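4.2 Changes in the packing work

At Himholm, packers who had filled baskets by hand for years moved to paired hand-held grippers in January. Each packer now works at a table with one tool per hand, and a bottle goes into or out of its basket by the jaws alone. 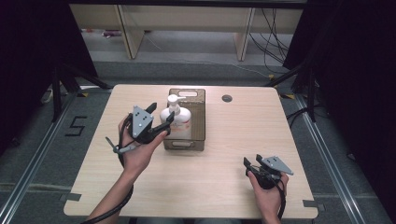

Villaseñor said the wrists tire sooner than the back now, and that she would take shorter turns over a higher rate.

Turns were cut to 40 minutes. Upkeep of the finger pads also passed to the packers, who had not been asked to maintain equipment before.

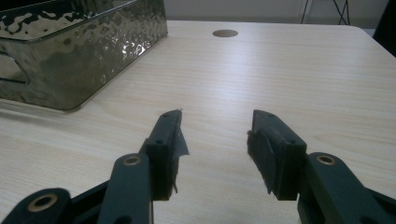
Figure 2. Gripper fingers with frayed fabric on the pads.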